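Spent May sorting out the carpet in the front room. Putting it all in one thread in case it's any use to anyone with an old carpet and no plan to replace it.
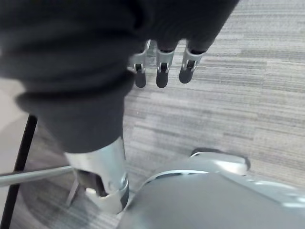 Carpet, and a dark grey sleeve with a fair few creases in it.

The carpet came with the house. I got a price from Rernier for a new one with fitting and it was over £500 before underlay, so I decided to see what could be done with the old one first.

Furniture out. The sofa went into the hall and we climbed past it for a weekend. The bookcase stayed where it was as I couldn't face emptying it.

Hoovered in one direction, then across, then back the first way. Slow passes. The bag was full before I'd got to the window, so have a spare one ready.

Edges next. The hoover head doesn't reach the last bit by the skirting board, so I did those with the narrow nozzle and an old washing-up brush. Took longer than the rest of the room.

Found under the sofa: 17 hair grips, a 2p and the lid of a pen I threw away last year.

Then the marks. There was tea by the armchair, something orange near the door, and a grey patch where everybody walks in.

Tea came up with warm water and a drop of washing-up liquid, dabbed with a white cloth. Don't scrub, it goes fluffy. I know this from the last house.

The orange one needed Skutix spray. Left it for ten minutes, blotted it, did it again. You can still find it if you know where to look.

The grey patch I hired a machine for. Qureshi on the parade had one for the day. Pick it up before 9am or it's gone.

Things I'd do differently with the hired machine: less water, and start in the far corner. I started at the door and had to stand in the bay window for a bit.

Windows open, heating on low, socks off. It was dry enough to walk on the next evening and I put the furniture back the morning after that.

Bits of foil under the sofa feet for the first few days so they didn't mark the pile. The dents from where the sofa used to be are still there. An ice cube left to melt on each one has helped a bit, then fluff it up with a fork.

Somebody asked about the underlay. It's Prarkico, it was here already, and it feels fine underfoot except by the radiator where it has gone flat. I've left it alone.

Total was 3 evenings and one full Saturday's worth of work, plus the hire and the spray. Stairs next, once I've bought more hoover bags.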